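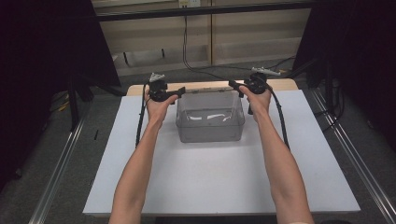
Two hand-held grippers either side of a clear plastic tub on the white work board.

Brasau has put its paired hand-held grippers up for rent, which will please anyone who has wanted to teach a robot to shift plastic tubs without first buying the robot. The kit went on offer on 10 November 2022 under the name Broltach, and comes as a left and a right, each with a pistol-style handle, a set of jaws and a cable.

The idea is simple enough. A person holds one gripper in each hand and does the job, the kit records how it was done, and the recording is later used to train a machine that will, with luck, do it nearly as well and complain less. Brasau says a new user needs 45 minutes of practice before the recordings are worth keeping. Our own first efforts suggest this is generous to the user.

Hire is by the block of 30 days, with two pairs the most any one customer can have until January. The price includes the grippers, cables, a carry case and a manual of 23 pages, four of which concern the carry case. Stands, rails and tables are the customer's own affair.

Clear plastic is the test everyone asks for, as see-through walls and shiny rims are hard on camera software. They are also fairly hard on people. After a morning of lifting tubs by the rim with a pair of mechanical fingers, one gains a new respect for thumbs. 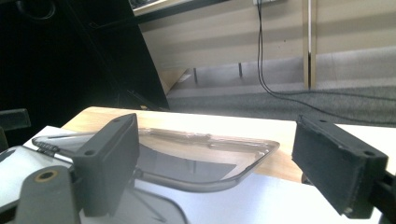 Can the grippers be hired one at a time?
Only as a pair for now, though Brasau says it will look at single hire in the new year.

The handles are comfortable and the triggers light, and swapping the finger pads is a short job with a small screwdriver – not supplied. The cables are the weak point. They are long enough to reach the computer and long enough to catch an elbow on the way, and a cordless version is promised with no date attached.

Brasau is not alone in this. Stelville sells a similar kit outright, at a price it prefers to discuss by telephone, and Nkosi offers a cheaper single gripper with slower software. For a small workshop that only wants to try the method on one or two jobs, renting looks the safer bet.

Bookings are open now through the Brasau website. Delivery is extra, and so is sending it all back.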